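Product notes: reformulated hand cream and the new refill pouch

Koivisto Skin Supply, Joltosstead
10 Jul 2025 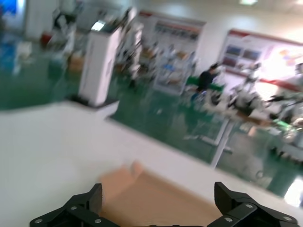 The Koivisto unscented hand cream has been reformulated, and the revised version replaces the original in all sizes. Stock codes are unchanged. Batches of the new formula carry the letter R after the batch number on the crimp of the tube or the base of the jar.

The main change is in the humectant phase. Glycerine has been raised and propylene glycol removed. Urea stays at its previous level. Several salon accounts reported that the earlier cream left a slight drag on the skin when applied over a water-based serum, and the cause was traced to the carbomer used as a thickener. It has been replaced with xanthan gum and a small amount of cetearyl alcohol. The new cream is a little softer at room temperature and spreads further, so customers who are used to the old one should start with a smaller amount.

Colour is off-white, as before. No fragrance, masking fragrance or essential oil is added. The shea fraction has a faint odour of its own that some people will notice on opening. Refined shea varies between lots, and this odour is not a sign of spoilage. A sharp or crayon-like smell is a different matter and the product should be returned.

The preservative system is still phenoxyethanol with ethylhexylglycerin. The period after opening is 6 months for jars and pouches. Unopened stock should be kept below 30 degrees and away from direct sun. Cream that has been through a hot delivery van may show a thin layer of oil at the surface. If it does not stir back in with a clean spatula, contact us for a replacement.

Refill pouches

The 300 mL jar can now be refilled from a pouch. Two pouch sizes are available: 800 mL with a screw spout, and 2000 mL with a wide spout intended for treatment rooms. The large pouch does not fit the wall brackets supplied with the Gallon hand wash range, and the Gallon pump should not be used with the cream. Its dip tube is too narrow for the viscosity and the spring will fail early.

To refill a jar:

Empty it completely and wipe out the residue with a dry paper towel.
Wash with hot water and unscented detergent, including the thread and the underside of the lid.
Rinse and leave upside down on a rack until fully dry. Water left in the jar dilutes the preservative at the contact surface.
Wipe the pouch spout with 70 per cent isopropyl alcohol and let it evaporate.
Fill to the shoulder of the jar, tap the base gently to release trapped air, and close.
Write the batch number and the date of filling on the jar label.

Do not top up a part-used jar. Mixing an old batch with a new one makes the period after opening meaningless, and the original formula should not be blended with the revised one in any case – the two thickeners are not well matched and the texture turns grainy within a few days.

Changeover and ordering

Remaining stock of the original cream is being sold from the Hisley counter only, at the marked price, until it runs out. It was filled in March and is well within date. Orders placed online or through the Joltosstead warehouse will be supplied with the new formula.

Accounts on a standing order do not need to do anything. Those wishing to move from jars to pouches should amend the order before the next dispatch, as part cartons cannot be split between formats. Pouches are supplied flat in lined cartons and should be stored upright once opened.

The full ingredient list and updated safety data sheet are on the trade page. Printed copies are available at the Hisley counter on request.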